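Dental Assisting II
Handout 6: Taking Alginate Impressions
Instructor: Sheila Dobson

Read this before lab. Bring safety glasses and a clean lab coat. Trays, bowls and spatulas are at the benches.

What an impression is for

An alginate impression is a negative copy of the teeth and the tissue around them. Poured in stone, it gives a study model. We use study models for whitening trays, night guards, sports guards and for planning orthodontic work. Alginate is not accurate enough for the final impression of a crown or bridge. Those are taken with a silicone material or a scanner, covered in Handout 9.

Choosing the tray

Try the tray in dry first. It should cover the last molar and leave a small gap between the teeth and the tray wall on both sides. If the patient winces when you seat it, go up a size. For the upper arch, check that the back edge does not press far onto the soft palate, which is what sets off most gagging. Add a strip of wax to the border if the tray is a little short. Spray or paint on adhesive and let it dry fully.

Mixing

Fluff the powder by turning the closed container over, then let it settle before you open the lid. Use the scoop and the water measure that came with that powder. For a lower arch the usual measure is 2 scoops of powder to 2 lines of water. Add powder to water. Wet it all with a gentle stir, then press the mix hard against the side of the bowl with the flat of the spatula until it is smooth and creamy. Cooler water gives you more working time, and warm water gives you less.
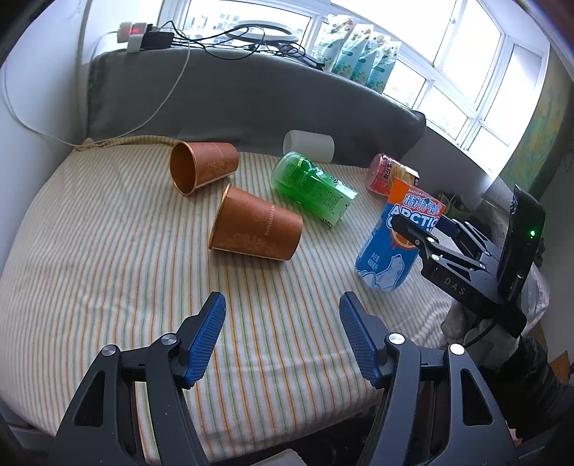
Zinhle Swanepoel wrote in the margin of last term's copy that her mixes kept setting before the tray was loaded, and that she got better results once she stopped taking water straight from the tap and let it stand in the room overnight. She also found it easier to load the tray from the back in one large amount than in small dabs, which had been leaving air bubbles along the molars.

Both points are worth trying. Check the temperature range on the package as well.

Seating the tray

Do the lower arch first. It is easier for the patient and lets them get used to the feel. Wipe a little alginate onto the biting surfaces with your finger, turn the tray in sideways, center it and press down evenly. Ask the patient to lift the tongue. For the upper, seat the back before the front, have the patient tip the head forward and breathe through the nose. Hold the tray still until the leftover material in the bowl no longer sticks to your glove. Break the seal at the side with a finger and remove the tray in one quick pull.

After removal

Rinse under cool water, shake off the excess and spray with disinfectant for the contact time on the label. Wrap in a damp paper towel, seal in a labeled bag and pour as soon as you can. Alginate shrinks as it dries out and swells if left standing in water.

Retake the impression if you see any of these:
Large bubbles or voids on the teeth
Tray showing through the material
Missing last molar
Material pulled away from the tray

For lab

Work in pairs. Each student takes one upper and one lower, pours both and turns in the trimmed models with a name on the base. Read the infection control section of the manual first. Questions go to Elin Mostyn at the lab desk.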